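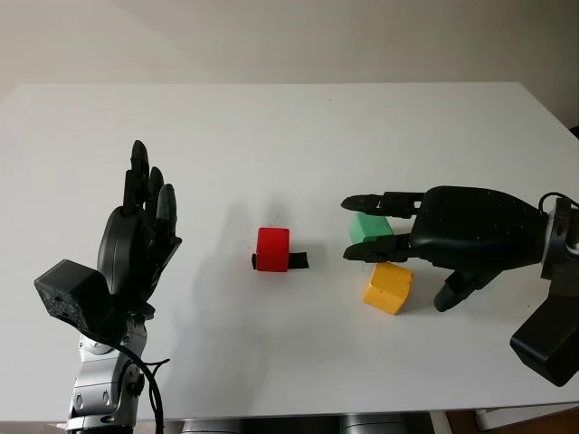

Ticket 3583: Hot water runs out at the Skendville building, second floor only
Status: Closed
Opened by: Edileuza Pimentel
Assigned to: Prapai Somboon, Drinonmont Building Services

Reported problem

Hot water at the second floor washroom and kitchenette sink goes lukewarm after a couple of minutes. Ground floor is fine. It started sometime in April and is worst first thing in the morning. We have already tried running the tap longer and it doesn't come back. Please advise if we need to put up a sign.

First reply (Prapai)

No sign needed, lukewarm water is safe to wash hands with. Please check two things for me:

Is the cold tap pressure normal on the same sink?
Does the kitchenette go lukewarm at the same time as the washroom, or only when both are running?

Reply (Edileuza)

Cold is normal. Kitchenette goes lukewarm even when the washroom is not in use. I also noticed the cold tap at the kitchenette comes out a bit warm for the first few seconds. Not sure if that matters.

Reply (Prapai)

It does matter. Warm water from a cold tap usually means the two lines are mixing somewhere. Most often it is a mixing valve or a single-lever faucet with a worn cartridge, which lets hot and cold cross over inside the body. I will come by with a thermometer. Please leave the mechanical closet unlocked.

Site visit 1, 2/5/23

Tank in the ground floor mechanical closet is set correctly and holding temperature. Anode looks fair. No leak at the relief valve. Expansion tank has air in it. Recirculation pump is running and the pipe either side of it is hot.

Second floor, kitchenette: hot side starts well and drops off. Closed the hot stop under the sink and opened the hot side of the faucet. Water should have stopped. It kept dribbling, so cold is getting across inside the faucet.

Replaced the kitchenette cartridge. Retested and the dribble was gone. Ran hot for 17 minutes with no drop. Left site.
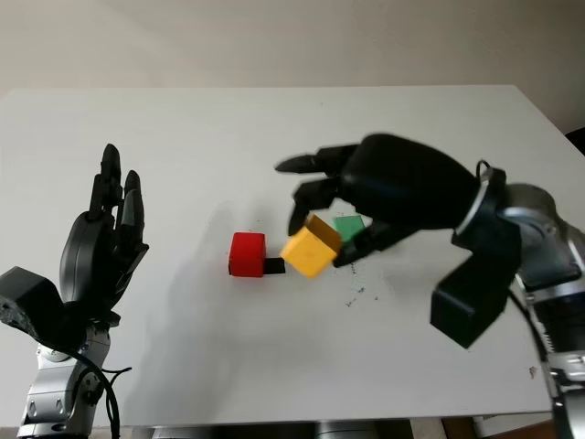

Reply (Edileuza)

The kitchenette has been good since your visit. The washroom is still going lukewarm in the mornings, maybe a little less than before. Staff have stopped complaining about the kitchenette at least. Should I open a new ticket or keep this one?

Reply (Prapai)

Keep this one, same fault until we prove otherwise. The washroom has its own tempering valve behind the access panel under the counter. I didn't open it last time because the panel was painted shut. Do we have permission to cut the paint line?

Reply (Edileuza)

Yes, go ahead. MacRitchie did the painting and they are fine with touching it up afterward. They have the leftover grey.

Site visit 2

Cut the paint line and removed the panel. Tempering valve is an older Ullusmont with screens on both inlets. Hot inlet screen was packed with scale, cold inlet screen was clean. The check on the cold side was stuck partway open.

Cleaned both screens, replaced both checks, reset the outlet temperature with the thermometer and locked the adjustment. Flushed the line before putting the faucet aerator back on. The aerator had the same grit in it, so I swapped it too.

Tested with both washroom taps and the kitchenette running together. Temperature held. Panel is back on with screws only, no caulking, so it can be opened next time without a knife.

Parts used

Faucet cartridge, kitchenette
Check valves, 2
Aerator
Screen washers

Follow-up (Edileuza)

A full week of mornings with no complaints. MacRitchie has been in to do the paint. The bill for the second visit shows the cartridge again, can you have that taken off? It was already on the first one.

Reply (Prapai)

Cartridge removed and a corrected bill sent. I have put a note on the building record to clean the tempering valve screens once a year. Closing.

Search tickets
Enter keyword or ticket number
Go

Related tickets
Toilet on ground floor runs after flushing
Kitchenette drain slow, second floor
Mechanical closet light flickering
Relief valve dripping after tank replacement

Contact the Drinonmont service desk | Copyright Drinonmont Building Services | Back to top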